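Promises in Serial Romance: A Reading of the Zomina Books
Project report, Popular Fiction seminar
Rima Qudah and Trevor Vachon

Our project looked at how a romance series keeps its readers between volumes. We read the first two Zomina novels by Mahnaz Kazemi, 469 pages for the longer one, and marked every scene where one character makes a promise to another. Walid Majali checked our marks against his own copy.

The heroine, Diltum, works nights in a pharmacy and owes a debt to the Jaber family. In the first book she makes 14 promises and keeps most of them. In the second she keeps only 2, and both are to her sister. 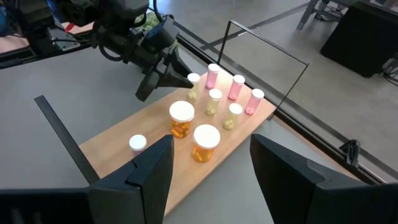 Fig. 1. Pill bottles with white caps on a wooden board.

The back cover copy for both books names the debt but leaves out the sister. We think this is a weak choice, as the sister's chapters carry most of the plot after page 40. Imad Khalaf disagreed during our December presentation and said that romance readers buy for the couple.

We did not have time to read the third book. Our table of promises, sorted by chapter, is attached at the end of the printed copy.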